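Grallalach brings back the Fiver coupon, and this time it works on store brands

Posted 07/05/2019 in Store News

Good news for everybody who shops the Grallalach in Sillow and still has an old paper Fiver tucked behind the driver's license: the coupon is back, starting with this week's flyer, and it has come home with a few changes that I think most of you are going to like.
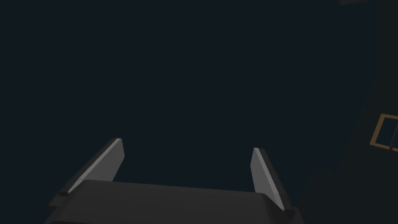
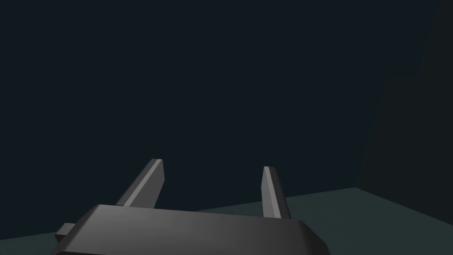
Two-fingered gripper, computer renderings.

For anyone who moved to town after it went away, the Fiver was a plain yellow coupon printed at the bottom of your receipt. You spent $25, you got $5 off your next trip, and you had until the end of the following week to use it. My mother-in-law planned whole casseroles around that thing. Grallalach stopped printing them in April, with a small sign taped by the registers and not much else in the way of explanation, and I have been getting e-mails about it ever since (keep them coming, I do read them all, even the long ones).

Store manager Renji Fujimoto was kind enough to talk with me by the bakery counter while the morning rolls were coming out, which made it hard to take good notes. He told me the store had put out a suggestion box after the coupon ended, with no particular topic on it, and ended up with 475 cards asking for the Fiver by name. "People wrote very nice cards," he said. "Some people wrote cards that were less nice. I took all of them to the regional office in the same bag."

So what is different? The biggest change is that the new Fiver can be used on store-brand items. The old one could not, and that used to drive me up the wall, especially in the canned goods aisle where the store brand is the one I wanted in the first place. You can now use it on the Grallalach flour, sugar, canned tomatoes, paper towels, dish soap and all the rest of it. There are 54 store-brand items in the flyer this week with a yellow dot next to them, and each of those takes an extra 50 cents off when you pay with a Fiver in the same order. The dots are small, so bring your reading glasses if you use them.

The amount you have to spend to get one has gone up a little, from $25 to $30, before tax. I was sorry to hear that, and I told Mr. Fujimoto so, and he nodded and offered me a roll. The trade is that you now get a full month to use the coupon, where it used to be a week and change. If you shop once every two weeks the way we do at my house, that longer window is worth more than the five dollars of spending you have to add, because I can't tell you how many of the old ones I found in coat pockets after they had run out.

You can use 2 Fivers in one order, as long as the order comes to $40 or more before the coupons come off. They stack with manufacturer coupons, and I asked about this twice to be sure. They do not stack with the senior discount, so if you get that one, do the math at home first: on a small order the Fiver is better, and on a very big one the discount may come out ahead.

Here is what it looked like on my own trip. I bought a whole chicken, five pounds of potatoes, onions, two boxes of the store-brand noodles, coffee, milk, eggs, laundry soap, a bag of peaches that were nicer than I expected, and a few odds and ends for my husband's lunches. It rang up to $43.20. I had two manufacturer coupons, one for $1.50 on the coffee and one for $2.00 on the laundry soap, which took me down to $39.70, and a fresh yellow Fiver printed out on the end of the receipt. I did not have one to spend yet, of course, but next time I will, and the noodles both have a dot.

The coupons are still paper. There had been some talk of moving the whole thing onto the phone app, and a good many of you were worried about that. Mr. Fujimoto says paper is staying for now, and the app version will be there for people who would like it. If you do use the app, the Fiver shows up under "My Rewards" by the next morning, and you have to tap it before you get to the register. The cashier can't do it for you once the order is totaled. I found that out by standing there with a line behind me.

If you lose a paper one, it's gone, same as before, so put it somewhere sensible. I use a clothespin on the visor of the car.

Over at Koyama, across the parking lot from the post office, they have noticed all of this. Owner Sota Maruyama says his store will take Grallalach's Fiver on any order over $30 through the end of the month, one to a customer, everything in the store except stamps, lottery and the hot food case. He did the same thing in the last few weeks of the old coupon, and he tells me he took in 2,138 of them, which he kept in a shoe box under the counter and counted by hand one slow evening. "I like that coupon," he told me. "It brings people in to say hello." His prices on rice, tea, and fresh greens are generally better than anyone's in Sillow, so if those are on your list, that may be the better place to spend it. Koyama closes at seven, an hour earlier than it used to.

A few other things in the flyer while I have you. Whole chickens are 89 cents a pound, limit four. Sweet corn is six ears for $2, and the ears I bought were full all the way to the tip. Store-brand butter is $2.49 and has a yellow dot, so it works out to $1.99 with a Fiver, and butter freezes just fine if you have the room. Canning jars are marked down on the end of aisle nine, pints only, with lids. The laundry soap I mentioned is $4.99 for the big bottle and the $2.00 coupon for it was in last weekend's paper, so check the recycling before it goes out to the curb.

The sale prices run through the end of the flyer. The Fiver itself has no end date on it that Mr. Fujimoto would give me, and I did ask. Rain checks are at the service desk, to the left as you come in, and they will write you one for anything with a yellow dot if the shelf is empty. They will honor the extra 50 cents on the rain check too, as long as you have your Fiver with you when you come back for it.

If you get a different answer at the register from what I have written here, please let me know and I will go back and ask again. I would also love to see your totals. Send them in with the list of what you bought, and I will put up as many as I can fit next week, along with the butter cookie recipe several of you have been asking for.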